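4. Setting Up the Strap Exercise (Zallness Robotics Club, two-arm bench)

1. Switch on both arms and wait for them to finish complaining.
2. Set the speed to 500. The dial goes to 2000. Leave it alone.
3. Load the Yadav routine and press Home.

CAUTION: Keep fingers off the table while the arms home. Inano's code does not know what a finger is.

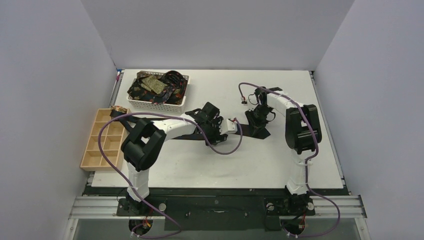 4. Lay one piece flat across the middle and jog each gripper to its own end. Start with a black strap, long enough that the two grippers can work it with open table between them. Fabric goes back in the white slotted basket afterward, even if the basket looks full.

Note: Check the purple cables before every run. If one snags, press Stop, then sigh. After 3 failed tries, it's the next team's turn.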